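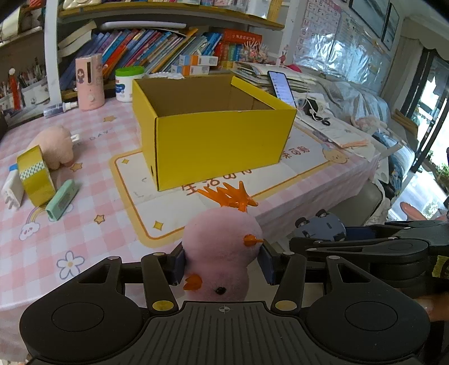 Sabine Lenz
Columnist, home and work

I went to an open day for robots last week and spent most of it thinking about toys. Pink plush toys, to be exact, and how hard it is to put one in a box.

The open day was at Naltby, which rents the upper floor over a tile showroom, and I nearly missed it on account of the parking. I had expected a big arm behind a fence, the kind that welds car doors, with a guy in safety glasses telling us to stand back. What I got was a pair of black hand-held grippers, a yellow cardboard box, and a table that could have been any kitchen table I've ever failed to clear. Checkered cloth, roll of tape, a plug adapter, paper everywhere, a shelf of skinny books behind it all. I loved it immediately!

The idea is that a person does the chore with the grippers, the recording goes off to be learned from, and later a robot has a go. So the "robot demo" is mostly a human being tidying up very, very slowly. A plush toy gets held upside down in one gripper, a toy car sits sideways in the other, and you stand there holding your breath over it (I did, anyway, and so did the man next to me, who had come for the tile).

Then they let us try. Reader, I was terrible. I have been picking things up for 49 years and I could not get a stuffed toy over the rim of a box. You squeeze, you feel nothing in your fingertips, you tip your wrist the way you always would and the whole thing swings out to the left. By my third try I had the toy by one corner and my tongue between my teeth like a first grader with scissors. It went in. I got a small round of applause, which I'm still pleased about.

And that changed my mind about something, so let me argue it for a minute. I have been grumpy about home robots in this column before. My complaint was that the people building them seemed to have never met a home. Every video I'd been sent showed a gray counter with one apple on it. Who lives like that? My own table, on a good day, has the mail, two chargers and somebody's lunch on it, and a machine that can only handle the apple is no use to me at all.

So I'll say it plainly: practicing in the mess is the right way to do this, and I wish more companies would invite us in to look at it. Show me the tablecloth with rainbows on it. Show me a slippery little car and a soft toy that squashes when you grab it. I trust a slow, fiddly tidy-up a lot more than I trust a slick video with piano music.

I do have two gripes. The first is the pay. I asked what people get for recording chores and was told it "depends on the project," and I asked again and it still depended. If someone's knack for putting things away is what the machine learns from, then the person with the knack should get a decent rate, and the rate should be on the wall where visitors can read it. We've undervalued housework for long enough without teaching it to software on the cheap.

The second is privacy. Real rooms have real stuff in them. Mine has bills and a calendar with my doctor's appointments on it. The young woman showing us the grippers said people are asked to put personal papers away first, and I believe her, but "asked" is a soft word. I'd want it in writing, with a way to get a recording deleted afterward, before I let anybody film my shelves.

Would I have one at home? Ask me again when it can match socks. But I'd go back to Naltby tomorrow for another turn at that box. There were 14 of us in my group and I'm fairly sure I wasn't the worst, whatever my husband says, and he wasn't even there.

We use cookies to remember your settings and count visits. Accept | Manage choices

Contact the columnist | © 2026 | Back to top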